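Home Features Software Hardware Opinion Subscribe
Search this site Enter keyword Go

The planner that wants to be trusted

Lindemann sells Gruder as software that lets a robot arm work in tight places without a hand-tuned script. I have heard that pitch before, so I asked to see the logs.

Sewwandi Begum, who runs integration at Ondon, let me read them. The planner scores 300 candidate paths per move and throws out any that its depth map says will touch something. The trouble is the depth map. Dark, shiny plastic gives poor returns, and a thin cable may give none. Gruder fills such gaps with a guess, then reports the guess with the same confidence as a measurement.

"It plans beautifully through a world it made up," Begum says.

Version 4, released in April, adds a wrist view for the last stretch of each move. Lindemann calls this closing the loop. I'd call it a second opinion, and one the planner is free to overrule: the default weight still favors the map.

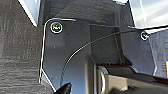
The wrist view: dark molded panel, two screws and a thin black cable, with the gripper fingertip at the bottom.

Habibur Bepari, who wrote the control layer, says the weighting will be exposed to users in the next release. He wouldn't give a date. Until then, Ondon runs Gruder at reduced speed and keeps its old scripts installed.

Comments (2)

pallet_jack: We had the same gap-filling problem with Lideo. Turned it off and cycle times doubled.

mornay: Does the log at least flag which cells are guessed?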